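Robotic Suturing Lab
Handout 4: House Rules for the Needle Arm

Read this before you come to the bench. Last March's group read it afterward, and the Vergara trainer spent the evening having thread picked out of its wrist joint.

What the rules are for

There are two sets of rules in this course. The first covers the machine: power, limits, stops, who may stand where. You met those in Handout 2. The second covers the work itself, and it is shorter, duller and more often ignored. Most of it was borrowed from people who sew by hand and was rewritten at Wesis after the Hundari trials, where 1452 stitches were logged and 588 of them had to be thrown out of the study. The tissue was fine. The logs didn't say where the needle was between one stitch and the next.

So the rules below care a great deal about the boring moments.

Rule 1. Know where the needle is

Hold it in the jaws or park it on the pad. Those are your two choices. "Somewhere on the left" is not a location, although it appears in the lab book more than once.

Rule 2. Call the knot before you move on

Say "knot down" out loud and wait for your partner to repeat it. You will feel silly. The log entry goes in at that point, with the stitch number and which arm tied it. Iltari, our logging software, will let you enter it later, and will also stamp it with the later time, so please don't get creative.

Rule 3. Clear the wound, then think

Between stitches the needle comes up and away from the cut, and it stays there while you decide what to do next. Deciding with the tip hovering over the wound is how small holes get made in places that had no need of them. Keep an eye on the trailing thread as well. It follows the needle by its own route, and it is perfectly happy to go around the gripper on the way.

The needle held up and to the left of the wound, with a knot across the cut and the right part of the incision still to be closed, is a good position to check yourself against.

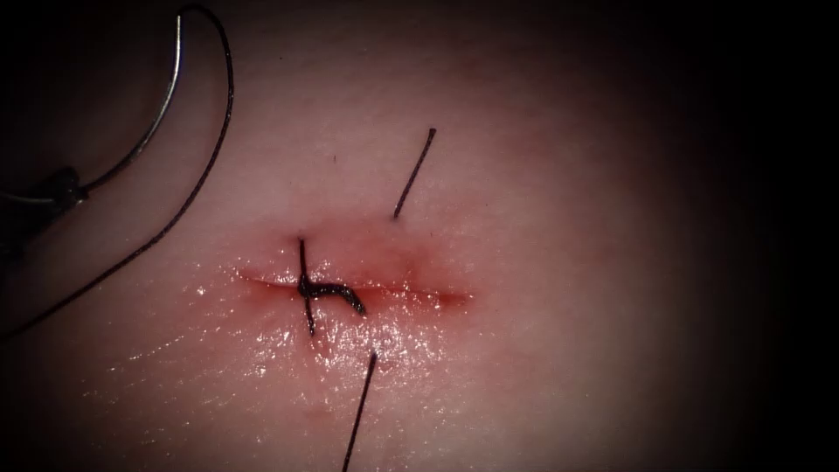

Rule 4. Stop means hands off

Anyone in the room may call a stop, including visitors and whoever came in looking for the stapler. On a stop:

Take your foot off the clutch pedal.
Let go of both handles.
Leave the jaws as they are. Opening them drops the needle, and then see Rule 1.
Write down the log line number. If the line is 2809, you have hit the old file limit in Iltari and should restart the log before anything else.

Nobody loses marks for calling a stop. People do lose marks for arguing with one.

Before next session

Bring one page on which of these rules a machine could enforce by itself and which it couldn't. "All of them" has been submitted before. It was a short page and it got a short grade.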